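Questions fréquentes – Postes de travail et rangements de table

Qui peut utiliser les tables de l'atelier Jorine ?
Les tables sont accessibles à toute personne inscrite, sur présentation de sa carte. Les demandes d'inscription sont à adresser à Mme Siham Moussa, au bureau 413.

Le plateau doit-il être entièrement dégagé en fin de séance ?
Oui. Le matériel personnel est repris par l'utilisateur et les fournitures communes regagnent leur tiroir. Seul le bloc à tiroirs demeure sur la table. 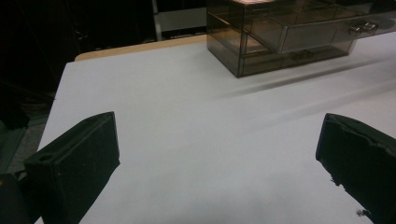
Plateau blanc et bloc à tiroirs en acrylique fumé.

Peut-on déplacer le bloc à tiroirs ?
Le bloc peut être décalé pendant la séance, à condition d'être soulevé à deux mains et jamais traîné sur la surface. Il est remis à sa place avant le départ.

Comment nettoyer l'acrylique ?
Un chiffon doux et de l'eau savonneuse suffisent. L'alcool et les poudres abrasives sont proscrits, car ils ternissent la matière.

Que faire en cas de tache ou de rayure sur le plateau ?
L'incident est signalé le jour même à M. Jad Sabbagh (poste 2817). Aucune réparation ne doit être entreprise par l'utilisateur.

Est-il possible de réserver un tiroir ?
Un tiroir peut être attribué pour une durée maximale de 6 semaines. Passé ce délai, son contenu est déposé à l'accueil.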